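Learning to sleep in a small town

Thursday, April 18, 2019

I moved to Fenholm in January and slept badly for the first two months. I had expected the opposite. My old apartment in Furnedberg was over a bus stop, and I slept there for 13 years with no trouble at all. The last bus went by a little after midnight, the brakes squealed, and then I was out until morning.

Fenholm is quiet. The loudest thing at night is the refrigerator. I would lie down at ten thirty, hear it switch on, hear it switch off, and then lie there listening for it to switch on again.

A few people wrote in after my last post asking what I did about it, so I am going to put it down in order. None of this is medical advice. I work in a tile showroom.
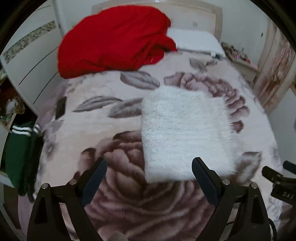
I started with the obvious thing, which was coffee. I had been drinking my last cup at four. I moved it to noon and had a headache for most of a week. After that I felt a bit better in the evenings, but I still woke up at three. I have kept the noon rule anyway because I stopped missing the later cup.

Next I tried a sound machine. I bought a Flerkus, the small one with the dial on top. It has rain, ocean, a fan and something called "meadow," which has a bird in it that comes back every few seconds. Once I noticed the bird I could not stop waiting for it. The fan setting is fine. I used it for a couple of weeks and then forgot to turn it on one night and slept the same as before, so now it sits in the closet.

I also kept a notebook. Every morning I wrote down when I went to bed, when I thought I fell asleep, and how many times I woke up. I did this for 21 days. The main thing I learned was that my bad nights came after evenings when I had done nothing much. If I had walked to the river and back, or carried boxes, or even cooked a real dinner, I slept through until five. If I had sat with my phone since supper, I was up at three. 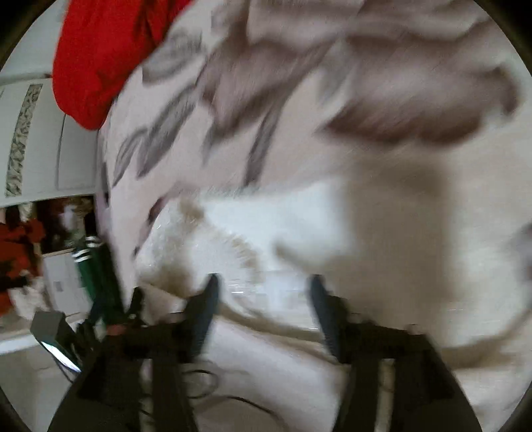

Filed under: Home, Routines

The part that made the most difference was getting up at the same time every day, weekends included. I had read this advice many times and ignored it. Sleeping in on Saturday was the one thing I looked forward to when the week had gone badly. But by Sunday night I was never tired at the right hour, and Monday started from behind. Now I get up at six fifteen. The first two weekends were unpleasant. The third was all right.

I cut out the nap too — this was harder than the coffee. I used to lie down after work "for a minute" and get up when it was dark. Now I leave my shoes on until I have eaten. It sounds silly, but I don't lie down with shoes on, so it works.
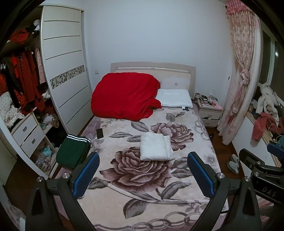 The room temperature matters more than I thought. The heat in this house comes from one old Kramer unit in the hallway, and it has two moods. I used to leave it up all night in the cold weather and wake up with a dry throat. Now I turn it down at nine and add a blanket. I get up to a cold kitchen, but the kettle takes care of that.

Things I tried that did nothing for me: warm milk, counting backward, reading the dullest book I own, and a tea that cost far too much. The book turned out to be pretty good after the first few chapters. It is a history of canals.

I still have a bad night now and then. Last week I was awake from two until almost four, thinking about an order of floor tile that came in the wrong gray. I got up, ate some toast, read a bit about canals and went back to bed. I was late to nothing the next day.

If you have moved from somewhere noisy to somewhere quiet, I'd like to hear how long it took you. The comments are open again now that the spam has been cleared out.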